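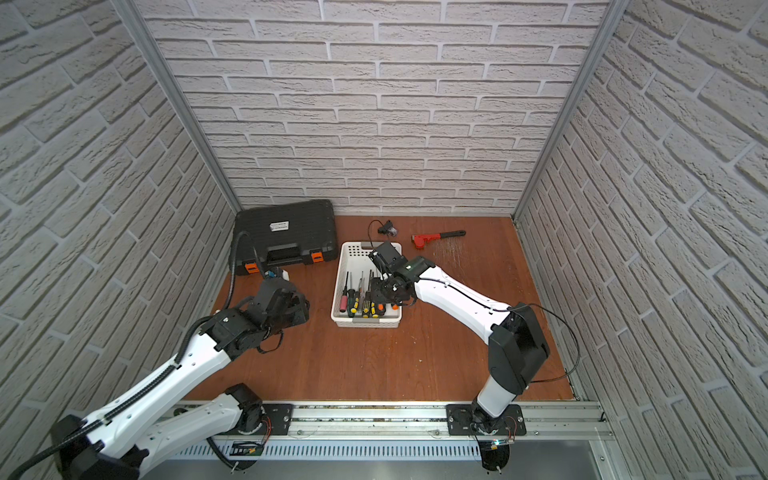 atremblay
Skelline confirmed Maurya on a 2-year deal this morning. She averaged 419 minutes over the November block at Negi, mostly at point guard.

baumgart_e
Minutes are a poor measure. Her assist rate drops against a full-court press.

atremblay
Small sample -- two games, one of them in foul trouble.

farooqui
419 is the total, by the way. You wrote averaged.

atremblay
Correct, total.

baumgart_e
Still think Thakur was the better fit at that salary.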